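Gedari moves two-arm handover logic out of planner in latest control release

Gedari has released version 4 of Cirdale, its control and planning stack for two-arm tabletop robots, with the main change being the removal of handover timing from the motion planner. The decision about when one gripper may let go of an object held by the other is now made by a separate supervisor process that runs beside the arm controllers.

In earlier versions the planner produced a single joint trajectory for both arms and placed the release at a fixed point along it. If one arm ran behind its commanded path, the release still fired on schedule. According to the release notes, that design accounted for most of the dropped parts logged at the company's Skarnbridge test site during the previous development cycle.

The new supervisor treats a handover as a short sequence of states: approach, contact, shared hold, transfer and clear. Each transition has its own entry condition, built from finger position, motor current and the pose estimate from the wrist camera. The planner supplies a path for each state and is called again if a condition is not met before its timeout. Either arm can be sent back to the shared hold state without replanning the other.

"The planner was being asked to predict friction," said Eyvindur Eskildsen, who leads the control group. "It has no information about friction. The supervisor waits for a measurement and then acts on it."

Perception has been changed to match. Cirdale previously tracked objects from the head camera alone and froze the estimate once a gripper covered the part. Version 4 keeps a separate estimate per camera and combines them with a weight that depends on how much of the object each view can see. When the head view is blocked, the wrist view takes over, and the tracker reports a wider uncertainty until a second view is available again.

Dark glossy objects remain the weak point. Reflections on a curved black shell move as the wrist moves, and the old feature tracker tended to follow the highlight instead of the part. The replacement fits an outline first and uses surface features such as printed text and seams only to settle the orientation. Musyoka Mwaipopo, who maintains the perception module, said the outline fit is slower but fails in a way the supervisor can detect.

"A bad match on a highlight looked confident," Mwaipopo said. "A bad outline fit gives a high residual, so we can hold the arm and take another view."

The regression suite shipped with the release contains 1482 recorded episodes, split between single-arm grasps, two-arm holds and recovery from a failed grasp. Each episode stores the joint states, both wrist streams, the head stream and the supervisor log on a common clock. A replay tool steps through the log and marks any transition at which the new code would have decided differently from the code that made the recording. Users can add their own episodes in the same format.

Gedari lists 13 known issues. The most serious concerns hollow parts with openings in the shell, for which the contact test can pass when a fingertip has caught the rim of a hole and is not bearing on the outer surface. The suggested workaround is to mark openings as excluded regions in the grasp file. Another affects installations in which the two wrist cameras run at different exposure settings, which biases the combined pose toward the brighter stream.

The configuration format has changed. Handover offsets set in the planner file are ignored with a warning, and must be moved to the supervisor file under the new state names. A conversion script handles the common cases but does not carry over custom timeouts. Lykkegaard, an integrator that had early access to the release, has converted its cells and reported that tuning the shared hold state took longer than the rest of the migration.

Packages are available to license holders now. A maintenance update covering the exposure problem is planned for October. The previous version will receive safety fixes only.

Tabletop work with two arms, in head and wrist camera views.

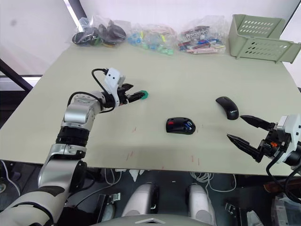
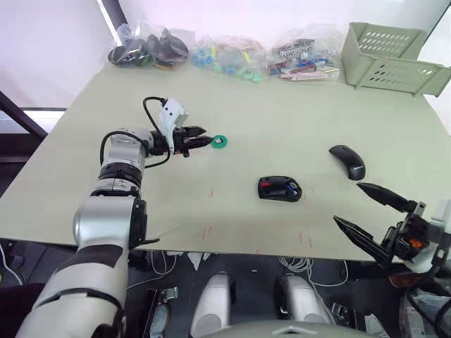
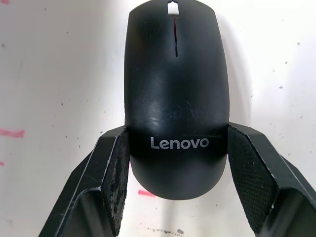
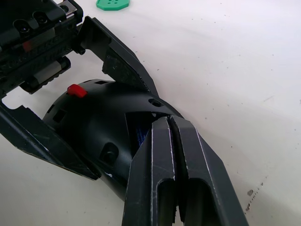 Can the new supervisor be used with the previous version of the planner?

Only in monitoring mode. It will read the joint states and write a log of the transitions it would have made, but it cannot hold or delay a release, as the older planner has no interface for a stop between states. Gedari recommends running it that way for a period before migrating, so that the timeouts can be set from logged data.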